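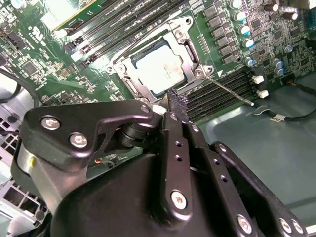
Processor socket and memory slots on a computer motherboard.

13/07/2021
Posted by Flonddale Public Library, Office of Records

1/ The Office of Records has completed the first stage of its local newspaper project. Readers may now search 942 issues of the Flonddale weekly paper from any library computer.

2/ The issues were scanned from bound volumes held in the basement reading room. Pages with torn corners were scanned as found. No text has been filled in.

3/ Search results depend on the quality of the original print. Family names are often misread, and we advise trying more than one spelling. A search for "Safavi" may also require "Safavy."

4/ A further 443 issues are still being checked against the card index. They will be added in August. Until then, they may be viewed on paper by request.

5/ Requests should be made at the second-floor desk. Please give the month and year of the issue. Staff can bring up to four volumes per visit.

6/ Home access is not offered at this time. The library is reviewing its agreement with the former publisher and will post any change on this account.

Comments

Aarne Eskola: Are the school sports pages included? My mother's team was in there every spring.

Mojtaba Ranjbar: Found my grandfather's shop ad on the first try. Thank you.

wirov_reader: Printing cost per page?

Contact the Office of Records | © 2021 Flonddale Public Library | Back to top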